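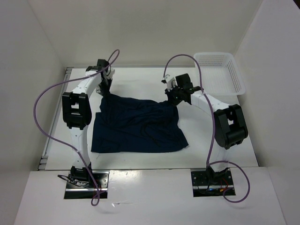

Poste 2, vêtement bleu marine, plateau blanc.

Accueil | Textile | Contrôles | Archives | Contact

FICHE DE CONTRÔLE : POSTE DE PLIAGE
Atelier Filtano, site de Stutstead
Fiche n° 1210, 6 mars 2001

1. Plateau : propreté, rayures, traces de teinture
Conforme. Superbe état, un vrai plaisir à contrôler !

2. Bord avant : arêtes, éclats
Conforme. J'ai passé un bas nylon sur toute la longueur, aucun accroc.

3. Parois : fixation, stabilité
Conforme. Resserrées en novembre, elles n'ont pas bougé.

4. Éclairage
Conforme. Le tube neuf change tout, on repère enfin les peluches sur les teintes foncées. 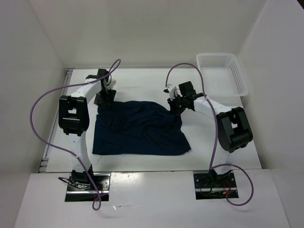
5. Étalement avant pliage
À revoir. Le bas du vêtement doit être parallèle au bord avant du plateau, avec les coins bien d'équerre. Sur le tissu marine, le bas est presque droit et le coin gauche correct, mais le coin droit part en pointe et un pli courbe traverse le centre droit. Lisser du centre vers ce coin, puis reprendre. C'est déjà bien mieux que sur la fiche de Drikstead !

6. Bacs de sortie
Conforme. 12 bacs Cowie, étiquettes lisibles. Remplacer la roulette du chariot (réf. 2588).

Avis : poste maintenu en service, point 5 à recontrôler. Bravo à l'équipe, beau travail !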